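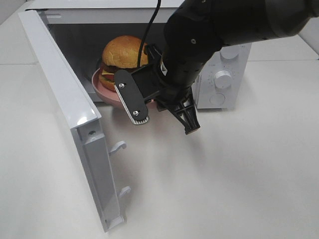
I finally got my jury duty letter in February, after years of hearing everybody else complain about theirs, and I have to tell you, I was kind of excited. I watch a lot of courtroom shows. I had opinions about objections. I was ready!

So the Gough courthouse, if you haven't been, is the tan one across from the old Bisance department store, and parking is terrible. The letter tells you to be there at 7:30 and to use the lot on Idlow Street. The lot on Idlow Street was full at 7:10. I ended up leaving the car by the tire place and walking back in the wrong shoes, and then I stood in the security line behind a man who had to take off his belt, his watch, his other belt (a back brace, I think?) and a very large key ring.

Upstairs they give you a badge with a number. Mine was 1,704, which I can still recite in my sleep. You fill out a form about whether you know any police officers and whether you've ever been the victim of a crime, and I sat there wondering if a stolen bicycle counts. I put it down. Then you wait. They showed us a video with a lot of flags in it, and after that the TV switched over to a cooking channel with the sound off.

Mid-morning they called a big group of us, 80 people, into a courtroom on the third floor. It's so much smaller than on television! The ceiling is low, the carpet is that blue-gray office stuff, and the judge had a travel mug. She was really nice, too. She explained that it was a burglary case, that somebody was accused of getting into a storage unit and taking tools, and that she expected it to run two days. The defendant was sitting right there at the table in a suit that didn't fit him very well. I hadn't thought about that part beforehand. You sort of picture the lawyers and the judge and yourself being very wise in the jury box, and then there's a guy, and he turns around and looks at all of you. 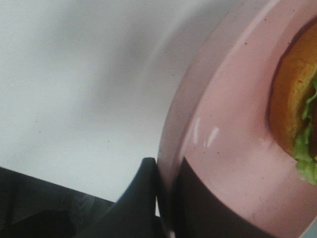

Vol. 7, No. 2

The questions took forever. Both lawyers get a turn, and they want to know what you do for work, who you live with, what you read, whether you'd believe a cop over anybody else. One woman said she didn't think she could be fair because her garage had been broken into twice, and she was thanked and sent home. A man said he didn't believe in locks (?) and he got sent home too. When they got to me I talked way too much about the bicycle. The prosecutor asked if I was still upset about it and I said "well, it was a good bicycle," and people laughed, and I went bright red.

They didn't pick me. I was excused right before lunch with a whole row of other people, and they sent us back downstairs to turn in our badges. The clerk gave me a slip for my employer and told me the check for the day would come in the mail. It did come, and it covered my lunch at Esus and most of the parking ticket. (Yes, I got a ticket. The tire place has a sign. It's behind a bush.)

I did look up the case later on the county website, which took me most of an evening because the search page wants a case number and I only had the defendant's last name, half remembered. It ended in a not guilty verdict. I've gone back and forth on how I feel about that, considering I heard maybe ten minutes of it and none of the evidence. My sister thinks I should stop looking things up.

If you've got a letter sitting on your counter right now: bring a sweater, bring a book that's longer than you think you need, and eat a real breakfast, since the vending machine by the elevators only takes coins. Also they'll let you postpone once if you call the number on the back. I didn't know that until the lady next to me mentioned she was on her postponed date.

I'm off the list for a while now. Next post will be back to the porch steps, I promise, I have the lumber and everything.

Last updated: February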